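Fitted sheet won't lie flat, deep diagonal creases right across the bed

Asked in Bedrooms and Laundry, 3128 views

Hello all, hoping somebody can put me out of my misery. I bought a Veltmont bed in March, the grey one with the tall padded headboard (vertical channels, looks lovely, collects dust like mad) and a pale beige-green fitted sheet to go with it. I've washed the sheet 3 times now and it still goes into long creases running off towards the far corner. I smooth it, I tuck it, I go and make a tea and they're back. It gets worse the minute I start folding washing on the bed, which I do every time as it's the only big surface near the machine.
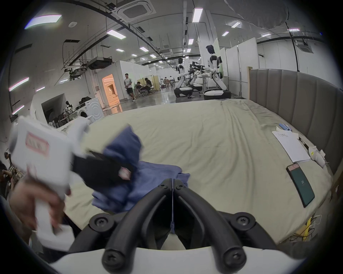 Folding on the bed, creases and all. The blue thing still needed doing.

Is the sheet too big or am I putting it on wrong? I don't want to iron a fitted sheet, life is too short. Also, does anyone know if the headboard covers come off?

3 answers

Flarier
Top answer, 21 people found this useful
Diagonal creases nearly always mean the sheet is on the skew. Take it right off and start again. Do one corner at the headboard end, then the corner diagonally opposite at the foot, then the other two, and pull the elastic well under the mattress and not just over the lip. If there's still slack after that, your sheet is too deep for the mattress. I had the same with a Flesance one and ended up buying those elastic clip things that run corner to corner underneath. Cheap, ugly, nobody sees them, they work! And clear everything off first, I can see a phone and paper on there and you'll only lose them in the bedding.

Guzmán
just spray it with water and pull it tight, dries flat. works on mine

Mrs Threadbare
Can't help with the sheet I'm afraid, but on the headboard, mine is a similar shape and the cover is fixed on for good. I go down the channels with the soft brush on the hoover. Have you got the leaflet that came with it? There should be a care page near the back.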